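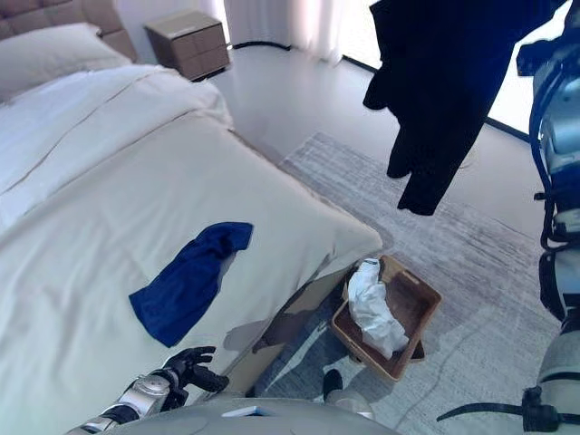
The blue thing on the bed, minutes into the trial.

I have paid for a lot of ways to avoid laundry. The drop-off place on the corner, the folding board from late-night TV, a husband. So when Prendum started offering a trial month of its home tidying service in April, I put my name down and then spent the evening cleaning so the robot wouldn't think less of me.

The package is called Stuta. You get the humanoid, a setup visit and 11 sessions, and you do not get to name it (I asked). The trial costs $80. The regular price is 1502 a year, a number I have stared at and still can't explain. Georgiou, the other outfit I looked at, wants 2000 and won't do bedrooms.

Eleni Kneževič came out for the setup visit. She was patient with me, and she had one rule: pick a single job for the first session and leave it alone. I picked clothes on the bed, to go in the basket. My own record on this job is poor.

It works with five-fingered hands, black ones, on long silver arms with a good deal of cable looped around them. I had pictured something more like a vacuum cleaner with ambitions.
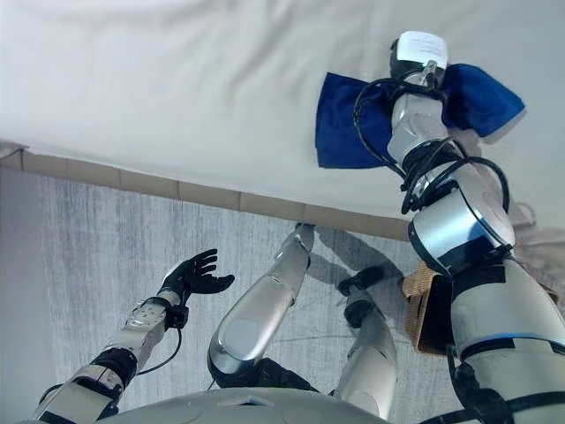 Blue cloth in the right hand, left hand waiting for a tip.

The grip is the part I'd pay for. Cloth is horrible stuff to pick up if you think about it, all flop and no handles, and I had expected a lot of pawing at the duvet. It can pinch one piece and hang on to it. The left hand spends a fair amount of time open with the palm up, like my uncle explaining his divorce.

It is slow, though. I drank a whole coffee watching and then went and made another. If you have a houseful of kids and a train to catch, you will not enjoy this. I work from home and enjoy almost any excuse to stand in a doorway.
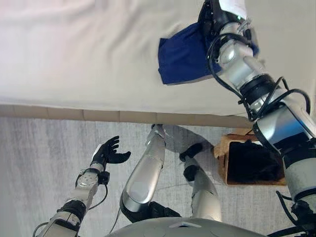
What I'd change

The manual, first of all. It has a whole chapter on stairs and half a page on fabric. I'd also like a way to tell it that some things on a bed are there on purpose. Eleni says to keep the basket close by on the floor, so that's where it goes now, and I stub my toe on it at night.

Then there's the app, which wants me to rate every session with a smiling face or a sad face. Where is the face for "fine, but I could hear my mother's opinion the whole time"?
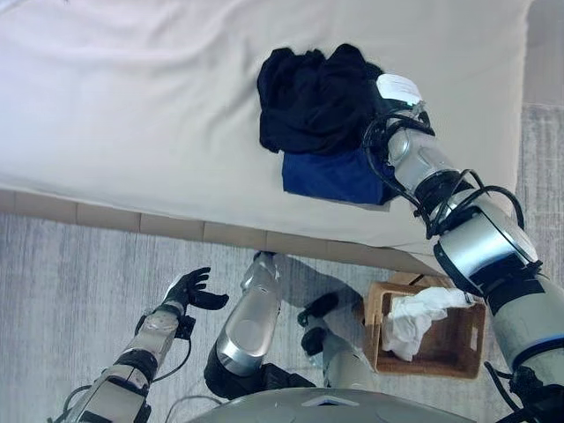
Black on top, navy underneath, and a hand at the navy.

I have sessions left and haven't decided about the full year. My friends at Flasberg, who rent me a desk I hardly use, have asked whether it does dishes. Prendum says to ask again later. I'm putting towels on the list for next time, the big ones, and I've moved my good sweater to a locked drawer.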